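Desk Supplies, Sorted
Gallery by Jae-hoon Song

Small stationery piles up on any shared desk. We went through ours in January, one container and one stack at a time, on the wooden table at Tosonura.

Small items

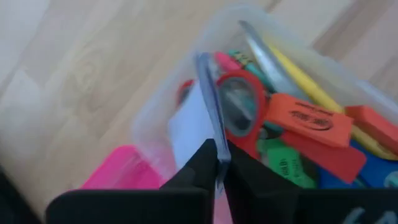 Pens, clips and other bits used to share one drawer. Now the small things go in plastic containers — no lids, so people put them back.

Paper notes

Lime-green notes, kept in one stack. The top sheets have started to lift and one corner curls down.

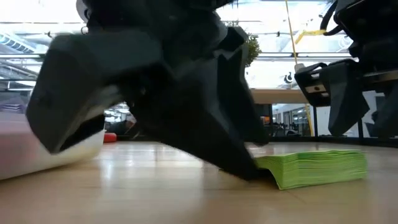 Next gallery

Shelves and binders, 2 pages.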